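Notes from the Back Room: The Year I Gave Up on the Perfect Pantry

Hello again from the kitchen table, where it's October and I've got a pot of beans going and no business writing a newsletter when there are still leaves to rake. But I promised last month I'd tell you how the big pantry clean-out went, and a bunch of you wrote in to ask (some of you a little too eagerly, I thought!), so let's get into it.

A bit of background for the new folks. I cook a lot and I shop like someone expecting a blizzard. When we moved into this house there was a closet off the kitchen with deep shelves, and I filled it in one summer. Rice, lentils, four kinds of vinegar, a sack of masa I was going to use for tamales. You know how that goes. By this fall I was buying cumin because I couldn't find the cumin, and then finding the cumin while I was looking for a place to put the new cumin.

So I cleared the whole thing out onto the dining room floor. I'd set aside one afternoon. It took most of a week, and we ate dinner standing up at the counter because there was nowhere to put a plate down. I found 48 cans of tomatoes. Forty-eight! Whole ones, crushed ones, the little ones with basil in them that I don't even like. I found a box of Joltov crackers so old the company has changed the lettering on the package since. I found birthday candles in three separate places, which explains why we never have any.

My first idea was matching jars. I had the whole picture in my head, rows of glass with nice labels, the kind of shelf people put in magazines. I got as far as pricing them out at Prutton, the kitchen store over by the post office, and then I went home and had a cup of coffee and thought about it. The trouble with matching jars is that food doesn't come in matching amounts. A bag of flour fills one and a half of them. Then you've got half a jar's worth of flour in a bag with a clip on it, sitting behind the jars, and you've paid good money to have the same bag with a clip on it you had before.

What I did do was group things by what I make. There's a soup shelf, a baking shelf, a beans-and-rice shelf, and one I call the Tuesday shelf even though we use it any old night, for the stuff that gets dinner on the table when I've run out of ideas. Pasta, those tomatoes, tuna, a jar of olives. It sounds too simple to bother writing down, but I'd always sorted by type of package before, cans with cans and boxes with boxes, and I think that was half my problem. I never once woke up wanting to cook a can.

The other change was the bin for odds and ends. I put one open bin on the bottom shelf and anything small that doesn't have a home goes in it: yeast packets, the last two bouillon cubes, food coloring, a bit of twine. My rule is that when it's full I stop and deal with it. I've kept bins like this before with lids on and I don't recommend it. With a lid on I forget they exist, and then it's three years later and I own a great deal of twine. 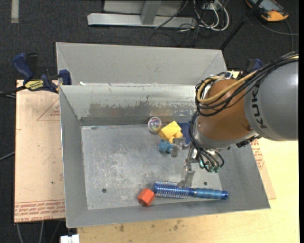

Rogério Medeiros wrote back after the last issue to tell me I'm wrong about bins altogether, that a bin is only a drawer with worse manners, and that in his house anything without a place on a shelf by the end of the month goes in the soup or goes to the neighbors. He also wanted me to know that black beans don't need soaking if they're fresh enough, and that most of what's sitting in people's closets isn't fresh enough, mine included.

Well, Rogério, the beans on the stove right now went in dry and they've been going since lunch, so you may have a point on that one. I'm keeping the bin, though. I don't know what your neighbors would make of half a packet of yeast.

He did get me thinking about how long things really last, and I went through the beans and grains with a marker and wrote the month on every bag. If you take one thing from all this rambling, please take the marker. Mine lives on a string tied to the shelf bracket now so it can't wander off to somebody's homework. I write the month I opened a thing, big, on the front, where I can read it without my glasses. Spices too. I threw out a paprika that smelled like a cardboard box and then made the same stew with a new one, and my husband asked what I'd done differently. He's been eating that stew for years, poor man.

A few of you asked what happened to all the extra food. The unopened cans that were still in date went to the pantry at the church, less a dozen tomatoes I couldn't part with. The flour that had turned went in the trash. The masa was fine, to my great surprise, so I finally made the tamales, and they came out lumpy and a bit dry and we ate every last one.

Somebody else asked for the soup recipe from the photo in the September letter. It's hardly a recipe. Brown an onion in more oil than you think is decent, add garlic, a can of the crushed tomatoes, two cups of cooked white beans and enough broth to cover. Let it bubble while you set the table. I add a spoonful of the Brasis hot pepper paste at the end, but my sister leaves it out for the kids and says it's still good. Stale bread on the side, toasted hard.

Next time I want to talk about the freezer, which I haven't opened all the way since spring. If you have a system for labeling soup, send it to me. I've got at least one container in there that could be chicken stock or could be applesauce, and I'm going to have to thaw it to find out.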